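Notebook > Sundqvist bench > August

Tuesday, late
Posted by the bench diarist

Spent most of today arguing with myself about the house rules for the two-arm sim, and I think I've finally got a draft I can live with. Rule 8 is the one I keep rewriting – only one gripper over a container at a time, the other arm parks well clear and stays open. Sounds obvious! But when I went back through the Testunden runs, 11 of them broke it and had been marked as passes anyway (by me, mostly, so I can't grumble).

The job is the usual one, small dark part in the pink bin, blue tray beside it.
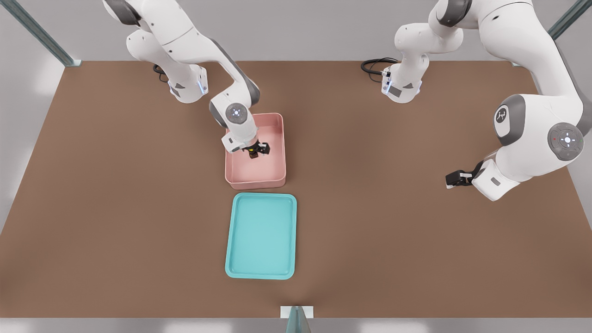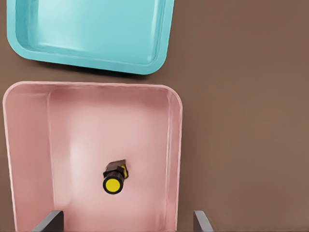 What I want written down for next time

– Name containers by colour in the log, never left or right. The wrist view and the overhead view don't agree and it does my head in.
– Fingers wide open before going over the rim.
– A run with no finish state gets binned, even if it looked lovely.

Sudano want 78 clean runs before they'll look at the standard, so that's my week gone. Kettle on, then bed.

Recent entries
Ollo and the missing stop button
My favourite checklist so far
Why we log the boring runs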